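Regimental coat with two different sets of buttons: repair, fake, or normal?

Posted in Uniforms & Insignia

Sofia Coelho

I've inherited a red wool coat from a great-uncle who bought things at country auctions and wrote nothing down. Family legend says it belonged to an officer in the Witgate Volunteers, which as far as I can work out was a local militia raised during the Napoleonic scare and remembered chiefly for a disagreement over hats.

The trouble is the buttons. The ones down the front are flat, gilt, and have a W inside a wreath. The ones on the cuffs and tails are slightly domed, plainer, and look like they came off something else. Twelve down the front, four on each cuff. The lining has also been restitched in one spot under the left arm, in a thread that doesn't match anything.

A dealer looked at it for the length of one coffee and told me it was "theatrical." My cousin thinks the hole under the arm is a bayonet wound. I would like to be somewhere between these two people. Is there a way to tell whether this is an old coat that was mended or a newer coat that was made to look interesting?

Vitalii Demchenko

Mixed buttons are normal. Buttons fell off, got sold, got lost at cards. If every button on a militia coat matched I'd be more worried.

Also it's not a bayonet wound. It's never a bayonet wound. I have been shown a great many bayonet wounds and most of them were moths.

Temitope Garba

Vitalii is right on both counts, but there's more you can check at home before paying anybody.

Start with the backs of the front buttons. Flat gilt buttons of the period often have a maker's name or a quality word stamped on the reverse, something along the lines of "treble gilt," and the shank is a separate loop of wire soldered on. A shank that's part of one modern casting is bad news. You can see this without removing the button if you lift it gently and use a flashlight.

Next, turn the coat inside out and look at the long seams. Anything sewn before the middle of the nineteenth century will be hand stitched throughout, and hand stitching wanders a little. If the main seams are machine sewn, your dealer wins and you'll have to live with that. Stage costumes from later in the century can be very good from the front row.

The repair under the arm is the part I'd be happiest about. Nobody bothers to fake an armpit. Compare the stitches there with the ones in the body of the coat: spacing, whether they were knotted off one at a time or run in a line, how the ends were left.

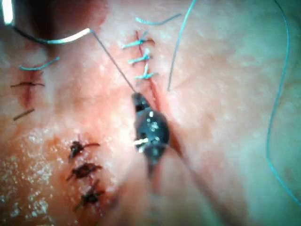 Separate stitches with the tails left on.

A tailor would generally hide his ends. A soldier, or a soldier's wife, working by candle in December, generally didn't. So an ugly mend doesn't count against the coat. I own a drummer's jacket from the Dravodau garrison with a repair so bad that I assume it was a punishment.

Then there's the cloth. Good officer's scarlet was a finer wool than the men's brick red, and the heavily milled stuff was often left with raw cut edges at the tails because it wouldn't fray. If yours has raw edges, leave them alone. I once watched somebody hem a pair in a spirit of helpfulness and I still think about it.

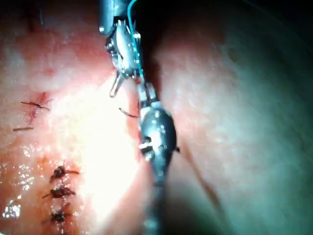
While you're in there, look for a number or initials inked on the lining, usually near the neck or inside a tail pocket. Militia stores liked to mark things. An officer bought his own coat, so a stores number would suggest an enlisted man, and your family will have to demote him.

Please don't polish the buttons. Please don't "freshen up" the red. Store it flat with acid-free tissue in the sleeves.

Lurdes Arruda

My grandfather had one like this and it was worth 80 dollars. No idea what his buttons looked like. Have you tried it on?

Sofia Coelho

Thank you all. Long seams are hand stitched and they wander like a goat. The front buttons have separate wire shanks, and there's a 7 inked inside the left tail pocket, so I suppose he's been demoted. My cousin is standing by the bayonet.

Lurdes, yes, obviously, and it doesn't go past my elbows.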